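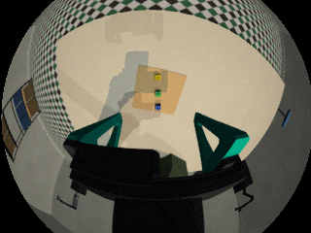

Simulated view over an open gripper, with yellow, green and blue cubes on an orange-tan board.

Skikov report: household robots still not ready for the chores

19th June — Skikov, which tests automation products for small shops and home buyers, has published its review of chore robots and advises most customers to hold off.

Testers ran 300 simulated trials of sorting, stacking and clearing tables. The best system, Vindix, finished 65 percent of them without help.

"Moving a cube is a long way from emptying a dishwasher," said Lerato Mabuza, lead reviewer. "We keep hearing that it's five years off. I'd like to see one put away a fork first."

Clotance declined to supply a unit for review. Skikov plans shop-floor tests at the Kekana warehouse in February.

The full report is free on request from the Skikov press desk.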